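Setting up the Derkuson arm for shelf picking, without believing the brochure

2025-01-23, Sorcha Dolan

The Derkuson manual says the cell can be picking from a retail shelf "within one shift." It took Deirdre Mulligan and me considerably longer, and most of that went on steps the manual skips. What follows is the order I would use now.

Before you start, lock out the arm and clear the area. The safety scanner is fine, but I don't trust it with my head inside the shelf.

1. Level the base. Use your own level. The bubble built into ours disagreed with two others.

2. Bolt the test shelf to the floor. The Lynch brackets that come with the kit let the uprights rock when the gripper touched a bottle. We added a second pair and the rocking stopped.

3. Set the head camera. The manual gives one tilt angle for all shelf heights. Ignore it. Tilt the camera until the upper shelf, the lower shelf and the front of the cart are all in view, then tighten the locking screw and mark it with paint. If you can't get all three, move the base back and try again.

4. Run the Sotine calibration. It wants 15 board positions. The software reports "excellent" after 7, and I have learned to be suspicious of that word. Do them all, then touch the gripper to a known point and measure the miss yourself.

5. Limit the grip force. The factory setting is 151 and it crushed every soft bottle we gave it. We run 73 for household cleaners. Supposedly the controller adapts by itself – ours never did.

6. Load hand demonstrations. The Loltness package ships with a "universal" set recorded at a bare table, and it was no use to us on a crowded shelf. Record your own in a store aisle, with the camera at head height and a cart alongside. Reach with both hands and keep the neighboring products in place. Bottles standing two deep are worth recording, as are angled necks, which the gripper likes to knock over.

7. Replay at quarter speed with a hand on the stop button. Watch the wrist as it comes in beside a front-row bottle. If it brushes the label before the fingers are level, go back to step 3 and check your paint mark before you blame the software. 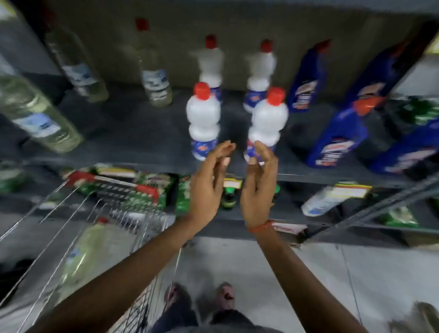
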